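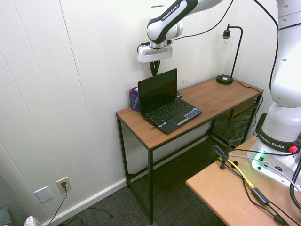 What the second bench is going to cost

Jan 23, 2026

The spreadsheet has been open since December, and it has changed enough times that I want the current version written down somewhere.

The arm is already paid for, so this budget covers everything else: the bench it bolts to, the furniture it reaches over, cabling, fingers and spares. My cap is 3000 dollars. Dale Lévesque, who shares the room and the bills, wanted it lower. We settled on the cap plus a reserve of 200 that neither of us touches without asking.

Mounting

The Franka is mounted on a light tan work table with a desk set up within reach. I want a proper base plate for the second bench. Skiltine quoted 453 for a drilled steel plate, bolts included. Mavia was cheaper but left out the hole pattern, and I don't own a drill press.

Cabling

Underestimated last time. Black cables run across the tabletop and off its lower edge, and there is a yellow one and a gray one besides. The plan has a line for an under-table tray, sleeves and strain relief. Ekanayake sells the tray at 79. I'm buying two — one for the existing bench.

Props

The desk is a wood-grain top on a thin metal frame. Laptop, pen cup, lamp. I'd keep this line small and buy secondhand. A glass lamp shade is a poor choice near an arm that is still being tuned, so the second desk gets a plastic one.

Fingers and spares

Wostau prints replacement fingers in batches. Price still pending. I've put in a placeholder and marked it red.

Open items: freight on the plate, whether the floor needs leveling under the carpet, and a second network switch. Dale thinks the old switch has enough ports. I'll check before ordering.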